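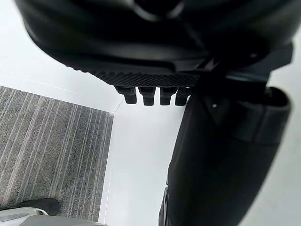 # Dokden Wrist-View Set: Data Card

Datasets > Manipulation > Dokden

Dokden is a collection of wrist-camera recordings made to study how much of a view can be taken up by the robot's own hand before a learned policy begins to fail. The release of November 13, 2018 contains 206 episodes. It is maintained by Yến Văn and Wycliffe Nzioka of the Vellari laboratory.

## Contents

Episodes are stored as color video with joint readings. Backgrounds include carpet, polished wall surfaces, tabletops and windows. The grip pad and the row of four short projections beneath it serve as fixed reference points for alignment.
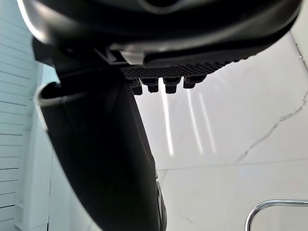 Figure 2. Gripper against a white marble-patterned wall with reflected light streaks.

## Method

Each policy was trained twice, once on full images and once with the robot's hand masked out. Masks were drawn by Victor Were and checked by Mwanahawa Mwaipopo. Strong backlight from windows makes the outline of the housing easier to trace but removes detail from the background.

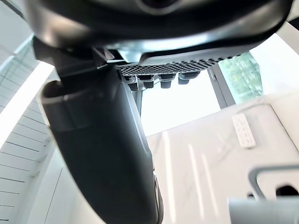
Episodes in which more than half of the background was washed out are listed in a separate file and were left out of the main test. There are 61 of these.

## Results and Limits

Masking improved placement accuracy on plain surfaces. It made no measurable difference in episodes with heavy motion blur, which users should treat with care.
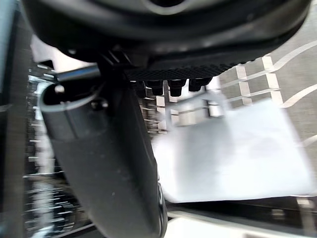

Figure 4. Motion blur behind the gripper; the knurled pad stays comparatively sharp.

Corrections may be sent to Sixten Kvam. The next revision is planned for February.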